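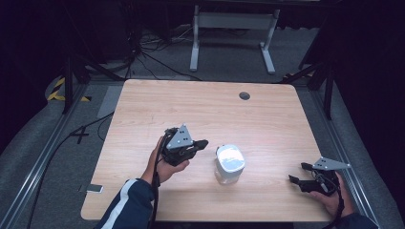
The white container on the light table, lid on.

I have written before that I am slow with buying things, and the table is the best proof. I looked at tables for most of the winter. In the end I took one with a pale top, rounded corners and a small round hole near one edge for the cables, and I paid 44 dollars for it to a man in Ralard who was moving to a smaller flat. He also wanted to give me two chairs, but I said no, and I am still a little sorry about the chairs.

The container came later. It is from Fuvholm, the shop near the station that has everything in white or grey, and it cost 19 dollars, so nearly half of the table. My sister thinks this is a lot for something to keep tea bags in. But I like the frosted side very much. You can guess that there is something inside, but you don't see the mess of the labels, and the lid is shiny in a way that makes it look more expensive than it was.

My plan for this month is simple. I want to have one surface at home with only one thing on it. I read about this in a small book by Helmi Ikonen, which a colleague lent me and which I should have given back in November. She writes that you should choose the thing first and then clear the place around it. I did it in the wrong order, of course. First I cleared everything, then for two evenings I walked through the rooms with different objects in my hands: a blue bowl, the radio, a plant which was not very healthy. The bowl was too strong a colour. The radio needed its cord.
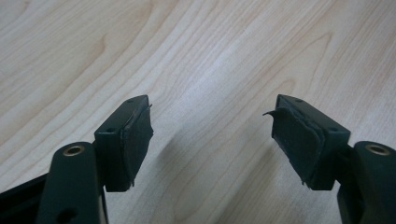 So the container won, mostly because it is quiet. On the pale wood a white thing nearly disappears in the morning, and then in the afternoon it gets its own small shadow and you notice it again. I did not expect to have opinions about this, but now I have them.

What I learned about the wood is that the grain is much more lively than I remembered from the day I bought it. There are long wavy lines, and in one place they make a loop, like water going past a stone. When I had my papers and cups all over the table I never saw it. My old desk was dark and you could see every bit of dust on it by lunch time. On this one the dust is hidden well - maybe too well, I now wipe it by habit and not because I see that it's needed.

For the wiping I use a soft cloth, a bit damp, and I go along the lines and not across. Then a dry cloth. I tried the Prarkusik spray one time and I would not buy it again, it left a smell of oranges that stayed until the evening and the surface felt sticky under my arm. The bottle is under the sink if somebody wants it.

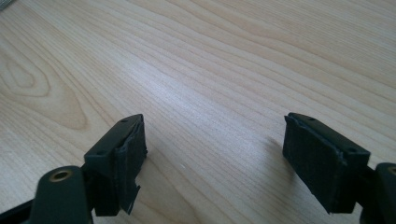
Does the glare from a window or lamp bother you on such a light table?

A little, when I read there in the late afternoon, so I turn my chair and sit with the light from the side.

Next I will try the same thing with the shelf in the hallway, which is harder. It is only 34 centimetres deep and all the post lands there, and also my gloves and the keys. I measured a basket at Quezada that would fit, 25 centimetres wide, but the colour was more yellow than I wanted. I will go once more and look at it in daylight before I decide.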